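Laken Laundry Room, Jaltadport
Monthly safety checklist, May
Checked by: Lorraine Lambert, Saturday

1. Dryer lint screens: OK. Cleaned all of them. Dryer 2 screen has a small tear, new one ordered from Sandico.

2. Dryer vent duct: NEEDS WORK. Clamp behind dryer 2 is loose. Do not run until fixed.

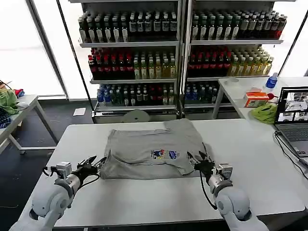 3. Washer hoses: OK. No bulges or drips. Replace at next service.

4. Floor drain: OK. Cover is back on and screwed down.

5. Exit path: NEEDS WORK. Carts parked in front of the side door again. Keep 31 inches clear at all times.

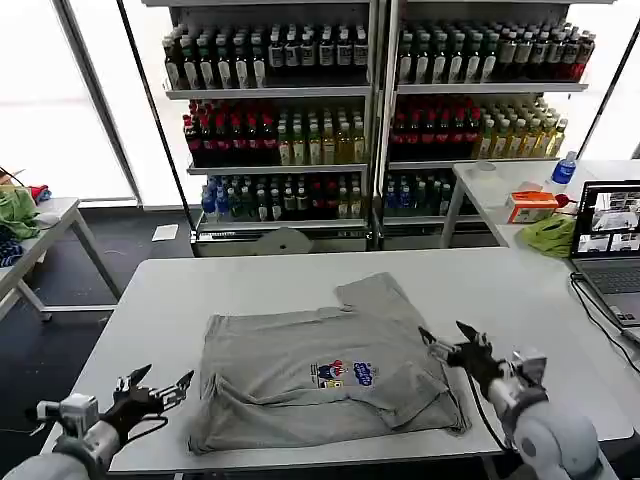 6. Fire extinguisher: OK. Gauge in the green, tag signed.

7. Emergency light: OK. Stayed on for the full 90 minutes.

8. Detergent storage: OK. Niazi drums capped and labeled, bleach on its own shelf. 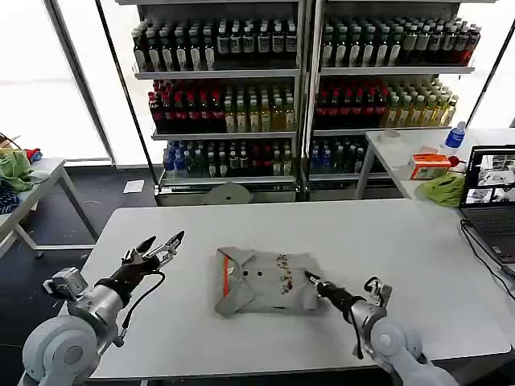

9. Outlets and cords: NEEDS WORK. Cracked cover plate by the sink. Repair quoted with the duct clamp, $400 for both.

10. First aid kit: Low on burn gel and large bandages.

Recheck items 2, 5 and 9 before the next inspection.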